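March 9, 2019. Notebook entry, road markings and junction timing. Written in the evening at the bench, so please excuse the handwriting when it gets typed.

Today was the second drive of the short route, from the Trarkley depot to the ring road and back. The first one was in February in rain, and I did not trust my notes from it. A Saturday is good for us. There are fewer lorries and I can go slower without making people angry behind me.

The question from Eduardo Figueiredo was simple to write and not so simple to answer: how well can a driver read the lane lines and the stop line at a junction when another car stands or moves in front? He needs it for the repainting proposal. The painters would like to know if a stop line is seen by the second car at all, or only by the first one.

## What I took with me

- the long tape, 30 m
- chalk, two colours
- the old clipboard with the route sheets
- the Brivita gloss card for comparing the paint (grey scale, the worn one, the new one has not come yet)
- a thermos

I forgot the knee pad. My left knee reminded me of it at every stop.

## The route

I divided the route in 13 stops, the same ones as in February, so the sheets can be put side by side. At five of them I could park and walk to the line. At the others I only looked from the car and afterwards from the pavement, without stepping on the carriageway. We agreed on this with Eduardo and I kept to it.

Stops 1 to 4 are the streets near the depot. Old paint, much repaired asphalt. The edge line at stop 2 is now so pale that on the gloss card it is between the two last greys. I wrote 2 in the sheet, but it could be 1. Someone else should look with fresh eyes.

Stop 3 has a patch from the water works exactly over the stop line. The line was painted again after the patch, but narrower than before. I measured 243 mm on the patch and it is clearly more on both sides of it. I do not know if this is allowed. To check in the manual.

Stops 5 and 6 are without signals, only give way triangles. Nothing to add to February, except the triangles at 6 look better dry than they looked wet.

Stop 7 is the junction with the signals and the trees, and I write more about it, as it is the one that Eduardo will want to discuss. It is the best example we have of a long solid line which meets the stop line at a corner on the left side. From behind a queue, that corner is what the driver can still see. The middle part of the stop line is under the car in front. So the second driver reads the stop line from its two ends, and if the ends are worn, there is not much left to read.

The station wagon in front of me at this stop was dark grey, quite wide, and it covered the middle of the line. A piece remained visible on both sides of it. I think this is close to the worst ordinary case. A van would be worse in height, but for the lines on the ground I do not believe it changes a lot.

We had green on both heads, the left one and the one across the road. Therefore I have no waiting time for stop 7 from this drive.
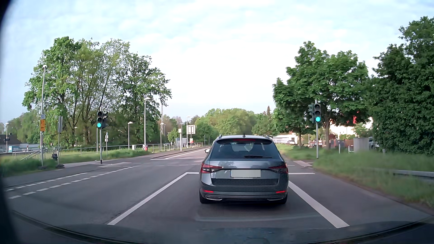
## Notes on the paint at stop 7

1. The solid line on the left. Good. It could be followed the whole way up to the stop line with no difficulty.
2. The thick line on the right. Also good to follow from the seat.
3. The stop line. Visible left and right of the wagon. The left piece joins the solid line, and I find this joint very useful to the eye. I would ask the painters to keep it when they repaint, even if the plan draws a small gap there.
4. The two rows of dashes beside the kerb on the left. They run diagonally and mark a narrow strip. I had forgotten to enter them in February. On the plan from the town they are drawn, but very small, and my photocopy has eaten them.
5. Beyond the junction there is the thin cross line on the oncoming side, and one line which goes from it into the distance. Between this and our stop line there is a broken one, faint. I give it 2 on our scale for now. It is the only one here that I would call poor.
6. The light paving at the crossing points, one at the foot of the left signal and a similar patch at the right corner. It is not paint, so it does not go in the sheet, but it helps to find where the junction begins. I would like to have a column for such things. Can we add it?

## The rest of the route

Stop 8: roundabout, I went round it twice, the second time because I missed my exit while thinking of stop 7.

Stop 9: parked and measured. Line width is fine. The distance from the stop line to the signal pole is longer than on the plan by one pace of mine, so I must go back with the tape and a second person. Alone it is not a measurement, it is a guess with a tape.

Stop 10: road closed by a market. No data. Please leave the row empty and do not copy from February.

Stops 11 and 12 were both repainted in winter with the Sustik paint, the one with the glass beads. Very bright in the low sun. At 12 it was almost too bright and I had to put down the sun visor. I would like to see it by night before I say anything good or bad.

Stop 13: the ring road, back to the depot. Total on the trip counter at the gate 647, but I am not sure that I have set it to zero at the start, so this number is only for me until I compare with the fuel sheet.

## Things I did wrong

I wrote the weather only at the beginning (cloudy, dry) and not at each stop. By stop 11 the sun was out and it matters for the gloss card.

I used the blue chalk for two different meanings. On the sheets for stops 3 and 9 it marks the end of a measurement, on stop 12 it marks the damaged places. I corrected it with a pencil note.

The scale from 1 to 5 is still a problem. Where Eduardo says 3, I say often 2. We should sit with the same ten photographs and each give our number without speaking, and compare after.

## To do

- [ ] manual: smallest permitted width of the stop line on a repaired surface (stop 3)
- [ ] new, clean photocopy of the town plan for stop 7
- [ ] ask Cordeiro if they still have the wheel for measuring distance, ours pulls to the right
- [ ] stop 9 again, two persons
- [ ] stop 12 after dark
- [x] sheets 1 to 9 copied into the folder
- [ ] sheets 11 to 13, on Monday

The clipboard is in the second drawer, the gloss card is in its sleeve behind it. Please do not leave the card on the window sill, it was getting yellow there.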